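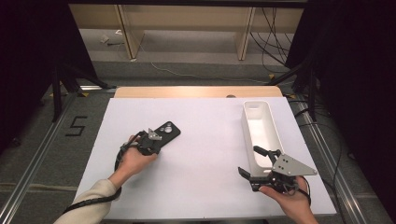
Black case and the white tray, on the bench

Phone cases: keep in a drawer tray or chuck them?

minlow_bench
I've ended up with a pile of old phone cases and I'm trying to sort them on a Tuesday night without making it a whole project. The tray is a narrow one with high walls and no lid. My plan is to stand the cases in it on their long edge, like files, and put it in the hall cupboard. Has anyone done it this way? Do they warp?

Grallenska
They don't warp if they're not jammed in. I did the same with mine in January. Stand them with the camera hole at the top so you can tell which phone they're for.

tradie_404
Why keep them at all? If the phone's gone, the case is rubbish. You won't buy that model again.

minlow_bench
Two of the phones are still in use in the family, so those cases are spares. The rest I'm not sure about.

tradie_404
Keep the spares then and bin the rest. You don't need a tray for that.

Yeshi Yimer
I'd disagree with binning. Our local op shop in Endale takes them if they're clean, and they go for $2 each. Wipe them first. The matte rubbery sort hold on to dust and look worse than they are. 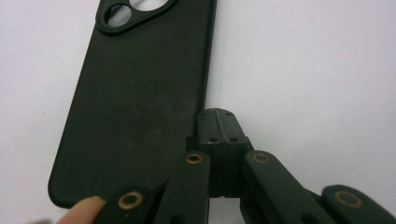

Closer look at the back, dusty patch in the middle

minlow_bench
The case is dark green, though you'd call it black from across the room. There are some light smudges and scuffs. Would those come off?

Yeshi Yimer
The smudges might. Warm water, a drop of dish soap, soft cloth, then leave it to dry on a tea towel. Scuffs usually stay. Don't use metho on that finish, it left mine with a grey patch.

Grallenska
I've used metho on rubbery ones for years with no trouble.

Yeshi Yimer
Could depend on the coating. I'd still try a corner first.

notavberg_sue
Check the lip along the side as well. If it's gone soft or stretched, the case won't grip the phone and it isn't worth passing on.

tradie_404
All this for a $2 case.

minlow_bench
Fair enough, but it's going in the sink now. I'll put masking tape on the tray with the model names and drop the others at the op shop on my next run.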